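Corrigan Household Machines Working Group
Minutes of the August meeting, Stunonstead office, 2 p.m.

Present: Fiachra Costello (chair), two from the Durkby shop, three from the test kitchen. Apologies from Adholm.

1. Minutes of the last meeting
Agreed, with one correction. The shelf trial at Durkby used 11 product lines.

2. Towel folding
The kitchen team reported 95 folds attempted over the trial. Hand towels are acceptable. Fitted sheets are not, and the team asked to drop them until the new grippers arrive. Agreed.

3. Shelf filling at Durkby
The arm fills a shelf of tins without help if the cartons are opened first. Opening cartons is still done by staff. The shop would rather have a machine that opens cartons and leaves the filling to them. FC to ask Adholm whether a cutter is allowed on the present arm.

4. Deliveries and driving
There was a long discussion on whether fetching the shopping counts as a chore. The kitchen team said it does, as most households spend longer on it than on washing up. FC said driving in a queue towards red lights is the part people would gladly hand over, and that cars are further on with it than our machines are with a sink of pans.

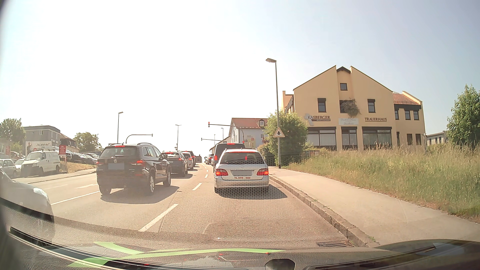 The Durkby members did not agree. Getting the bags from the boot to the cupboard is the hard end of the job, and no machine on our list can manage a doorstep – let alone a doorstep and a carrier bag. It was agreed to keep driving out of the chore list and add "bags to cupboard" as a new item.

5. Costs
Spending to date on spare parts is £2,697. Most of it went on finger pads. No objections.

6. Any other business
The dishwasher loading test moves to the small kitchen. Plates only for now – glasses to wait. The demonstration for shop managers will last 5 minutes and will show tins and hand towels.

Actions
FC: write to Adholm about the cutter.
Kitchen team: draft a test for bags to cupboard.
Durkby: keep a note of each time staff step in to help the arm.

The meeting closed at 3.40 p.m.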